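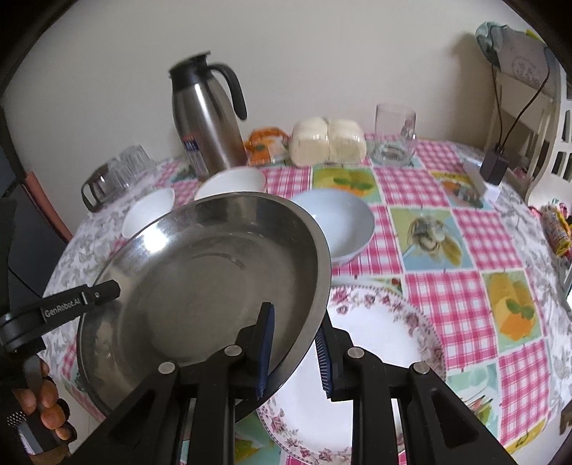 Gripper closed on the rim of the steel frying pan, one pad inside and one outside.

Pose jumps when the pan fills the view

Waraporn Luangrath
I'm processing handheld gripper recordings into end-effector trajectories for a grasp policy. Visual-inertial tracking is fine until the pan is lifted and tilted toward the camera. Then the pose slides, sometimes by 40 mm, and snaps back when the pan goes down. The tablecloth has loads of pattern, so I didn't expect trouble. Is this a tuning problem or a masking problem?

Thaweesak
Try more features. I went up to 4,000 per image and mine got better.

Wanpen Ratanaporn
Masking, I'd say. The pan moves with the gripper, so any corner the tracker picks up on its rim looks stationary to the camera. Reflections are worse because they move on their own. Raising the feature count can just give you more bad points.

Mask the fingers with a fixed polygon first. For the held object, run a segmenter from the moment the fingers close and grow the mask by 3 pixels. Then check what's left — if nearly all the remaining points sit on one side of the image, lean on the IMU for that stretch and smooth it afterwards in a second pass.

Also check your camera-to-IMU time offset. Mine was out by 2 ms and it made every fast tilt look like drift.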